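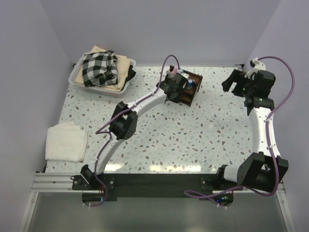
Chapter 2
Surface Finishes and Wear

The working life of a floor or worktop depends largely on its upper few millimetres. This chapter deals with hard finishes – terrazzo, tile and sealed concrete – and the ways in which they lose material under load. Section 2.1 defines abrasion, scratching and pitting. Section 2.2 sets out the Durrani wear test, in which a sample is weighed before and after 3,500 turns of a loaded wheel. Results for 383 samples from the Fillmont store are given in Table 2.1. Readers should already know how density and hardness are measured (Chapter 1).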